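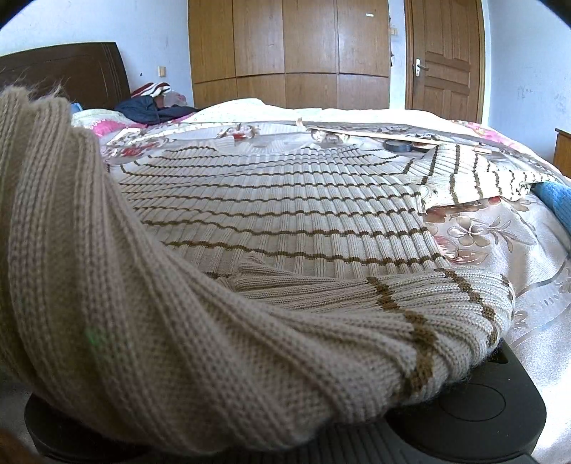 From: Archana Jaiswal
To: Foltcombe Seminary alumni and faculty list
Date: 27 Sep 2021
Re: Re: Missiology reading list, second go

Colton Fortin wrote:

> Could whoever has the 1980s run of the Dekent Papers please own up? The
> library catalogue says we hold 183 issues. The shelf disagrees. Also, I am
> told the intro course is dropping the Khamphan letters in favour of a unit
> on method. I taught those letters for 11 years and would like to hear the
> case against them before I start sulking.
>
> Colton

Colton, you may stop short of sulking. The letters are staying. What's going is the photocopied reader, all five parts of it, including the page somebody copied upside down before I was hired and which every class since has dutifully read upside down.

The method unit goes in front of the letters, weeks two to four. Students kept arriving at Khamphan with no idea what a mission board was, or why a man would write to one 3,056 words at a time to complain about a roof. They thought he was being rude. He was, but there's a tradition behind it and I'd like them to recognise it.

On the Dekent Papers, I have the 1984 and 1985 boxes in my office, signed for in June. The rest I can't help with. Try the Femura Room, behind the hymnals — the labels on those cabinets were last accurate under the previous dean.

Two things I still need from this list:

A decent short piece on lay catechists, under 40 pages, written by someone who has met one. Everything I find is either a dissertation or a eulogy.

Opinions on whether the final essay should stay at its present length. The students say it's too long. Having marked them, I've come around to the students.

Please reply to the list and not just to me, as my inbox has become a place of lament.

Archana

> PS from the earlier message: I still have the key to the map
> drawer. Is anyone looking for it?

Yes. Since your retirement party.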